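Brernik Community Board > Local Issues > Health & Services
Topic: County clinic plan going ahead, and has anyone read the pilot report?

porchlight_217
Hi everyone, I hope this is the right section, and if it isn't I'm sure one of the mods will kindly move me. I went to the county meeting on the shared clinic plan last night and came home with my head so full that I thought I'd better type it all out while I still remembered it.

For anyone who hasn't been following, the county wants to fold our health center here in Brernik and the one over in Zurham into a single network, with one phone line, one set of records and one pot of money. They tried a small version of it in Zurham starting in February of last year, and the report on that trial was finally handed out at the meeting. It was done by an outside firm called Brastard and it is long, so I've only gotten through the summary and the part on appointments.

What surprised me is that the report doesn't really say the thing worked. It says people liked the nurses (of course they did, the nurses are lovely) and that the phone line was picked up faster, but when it comes to whether anybody got in to see a doctor any sooner, it says the records weren't kept in a way that lets you tell. And then the county said they're going ahead anyway! I'm not against it, I really would love it to work, but I'd like to hear from folks who know more than I do.

mulberry_and_rye
Thank you for sitting through that so the rest of us didn't have to. I've been a patient at Zurham the whole time the trial has been running and I can tell you what it was like from the waiting room side, which is that the first few months were a mess and then it settled down and got pretty good. I used to drive all the way to the hospital to have my blood pressure pills looked at, and now I see a nurse ten minutes from my house who remembers that I have a bad knee and doesn't make me take the stairs.

So when people say there's no evidence, I do understand what they mean, but I also think a report can miss a lot of what makes a clinic a good one.

gravelroad
I'm glad it's been good for you, and I mean that. But one person having a nice nurse is what we had before the trial too. The county spent a lot of money over a year and a half to find out something, and then didn't write down the thing it was trying to find out. If my kid came home from a science fair with that I'd have a few gentle questions.

I've read the whole report, appendix and all. They set out to enroll 424 patients with long-term conditions and they ended up with 222. The report gives a full page to why and the short version is that the letters went out late and some went to old addresses. Of those 222, there are follow-up records for 217, so to be fair, once people were in, they were looked after and kept track of. That part is to the clinic's credit. It's the wait times where there's nothing.

mulberry_and_rye
Well, 217 out of 222 sounds like pretty wonderful evidence of something to me!

gravelroad
It's evidence that people kept coming back, and I'd never sneeze at that. It still won't tell you if they were better off than they'd have been under the old setup, and there was no comparison clinic. Brernik was supposed to be the comparison and then the records here turned out to be on a different system.

tinroof_sonata
I worked the front desk at Brernik for a long while before I retired, so let me add my two cents on the records business. We were on one program and Zurham was on Kawaguchi, and the two never did speak to each other. If you wanted to know how long a person had waited from calling to being seen, you had to look at the call notes, which were on paper, and then at the visit, which was on the computer. We'd have been happy to do it if somebody had asked us at the start. By the time they did ask, half of those call notes were in boxes.

My worry with the new plan is the same thing all over again. Everybody is supposed to be moved onto Kawaguchi at once, both sites, with a day of training. I am telling you as a person who has lived through two of these changeovers, a day will not do it. You want a couple of weeks with fewer appointments booked, and somebody sitting right there next to the desk who knows the thing inside out. It costs money but so does having forty people in line who can't be checked in.

porchlight_217
Oh, that's so helpful, thank you. They did mention training at the meeting but it went by so fast I didn't catch how long it was.

I got some more of it read this morning at the kitchen counter with my coffee, and the section on pharmacies is a good deal more cheerful than the rest. The refills went through quicker at Zurham and fewer people ran out over a weekend. I wish they'd led with that, because it's the sort of thing a regular person can see the use of. 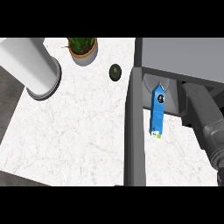 Re: What happens to the evening hours?

hobbledehoy
Jumping in with a different question, if nobody minds, and I'm sorry if it's been covered. Does the plan say anything about evening hours? My wife and I both work until six and the late clinic at Brernik is the only way either of us ever gets seen. I heard from a neighbor that it's going, and then I heard from another neighbor that it's being doubled, so I don't know what to believe.

tinroof_sonata
The late clinic has been "going" every year since I started there, bless it, and it's still with us. I wouldn't panic. I would write in, though.

gravelroad
Page by page there's only one mention of it that I could find. It says evening sessions will be "reviewed for efficiency across both sites." In my experience that means one of the two will lose theirs. Zurham has the bigger parking lot, so I have a guess which.

mulberry_and_rye
Now I don't think that's fair, you're reading the worst into it. Reviewed could just as well mean they look at it and see how full it is and keep it. Zurham didn't have evenings at all until the trial brought them in, so if anything the trial is how more people got them.

gravelroad
That's a good point and I didn't know that. I'll take back half of what I said and keep the other half in my pocket.

hobbledehoy
I'd be okay with driving to Zurham if it came to that, but my mother-in-law couldn't, and she's on the bus. There's no bus after seven. So I hope whoever does the reviewing looks at the bus schedule too.

saltbox_sue
Long-time reader, hardly ever post. I was at the same meeting, over on the left side near the radiator, and I wanted to say they did answer the evening question, it was just near the end when a lot of people had gone to get their coats. The answer was that nothing changes for the first year. After that they couldn't say. I wrote it down in my little notebook, so I'm fairly sure of it.

I also wanted to say, and I hope it comes across kindly, that I don't agree we should hold the whole thing up until there's a perfect study. My husband had his heart trouble while the old system was in place, and we spent that entire winter carrying his test results from one building to the other in a manila envelope. Anything that gets rid of the envelope has my vote. Maybe they can fix the wait time counting as they go along.

gravelroad
I'm sorry you both went through that, and I hope he's doing well. I think you and I would agree on more than it looks like. I wouldn't stop it either. I'd just like them to promise, in writing, before they start, what they're going to measure and when they'll tell us. If they'd say "here's the average wait today, here's what we want it to be," I'd be down there helping stack chairs.

saltbox_sue
He's out in the garden complaining about the tomatoes, so he's fine, thank you! And yes, I'd sign a letter that said that.

porchlight_217
Would people want to do a letter? I'm happy to type one up. I was thinking three things: the wait time numbers, more than one day of training for the desk staff, and the evening hours and the bus. Written comments are open until 8/19/22, and the lady at the table told me they have almost 200 so far, mostly about parking.

tinroof_sonata
Mostly about parking. That sounds like home. Yes please, put me down, and if you want somebody to look over the training part before it goes in, send me a message and I'll do it the same evening.

mulberry_and_rye
I'll sign if it also says something nice about the nurses. They read these too, you know, and they've worked awfully hard this past year and a half.

gravelroad
Agreed on the nurses. Put that first.

hobbledehoy
Count me and my wife in. My mother-in-law says she'll sign as well, but she'd like the print to be large.

porchlight_217
Large print it is. I'll have a draft up in this thread by tomorrow night, and please do go through it with a red pen, I tend to run on.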